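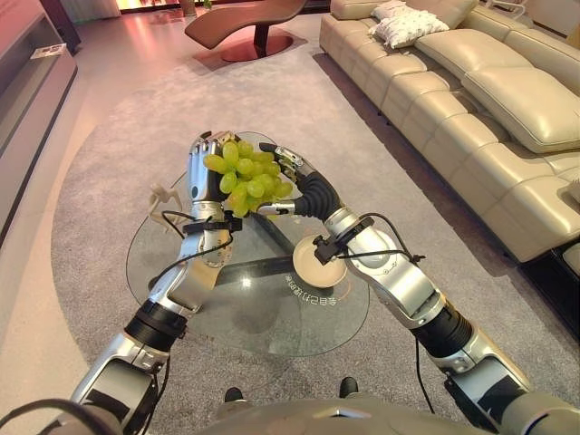

Unit 7: Planning and Budgeting for a Two-Arm Robot
Course notes, November
Instructor: Ye-seo Myung

Read these before the worksheet session. Bring a calculator and your draft equipment list.

1. Start with the task

Most weak proposals we get in this course open with a model name. Write the task down first, in one sentence, with the object and the room in it. "Hold a bunch of grapes with both hands over a glass table" is a usable sentence. It tells you that you need two arms, hands with fingers that can bend around something soft, and a furnished room to work in. "Household manipulation" tells a purchasing office nothing.

Then list what the sentence leaves out: how long per day, who supervises, what happens when the object is dropped or crushed.

2. Three budget lines

Purchase. Arms, hands, torso or stand, controller. Ask for hands as a separate line on the quote. If the supplier will not split them out, ask again in writing.

Setup. Shipping, floor space, power, network, furniture, training days. Cables and clamps belong here too. External wiring along a forearm has to be secured at the wrist and still leave enough slack for the elbow to move, so budget for spares.

Running costs. Service contract, replacement fingers, consumables, staff hours. Food items are consumables. Put them in even if the amount looks silly.

3. Worked case: Wurklow

The Wurklow project compared two quotes for one year of service cover on the same two-arm unit. Hultico asked 1,806 and left out travel. Calden asked 980 plus travel, with each visit billed separately. Students usually pick Calden. Work out how many visits you expect before you decide -- the team planned for two and had to think again when the hands needed more attention than the arms.

Keep the service figure on its own row. Do not fold it into the purchase price, even in the first year.

4. Contingency

Use 20 percent of setup and running costs together. Do not apply it to the purchase line, which should be a fixed quote by the time you submit. If you want a different rate, attach a paragraph saying why.

5. The room

Lab benches are cheap and forgiving. Living room furniture costs more and gets damaged, but a low table, a rug and a sofa give you the reach and clearance problems you will meet later. Glass tops need a note of their own: check the load rating, price a replacement, and test early whether your depth sensors can cope with a clear surface.

6. Lead times

Ask for delivery dates on hands and arms separately. Kazlauskienė covers this in the second half of her handout, including the table of order stages. Copy the table into your plan and fill in your own dates.

For next time: one task sentence, three budget lines, one contingency figure. One page, typed -- no brochures attached.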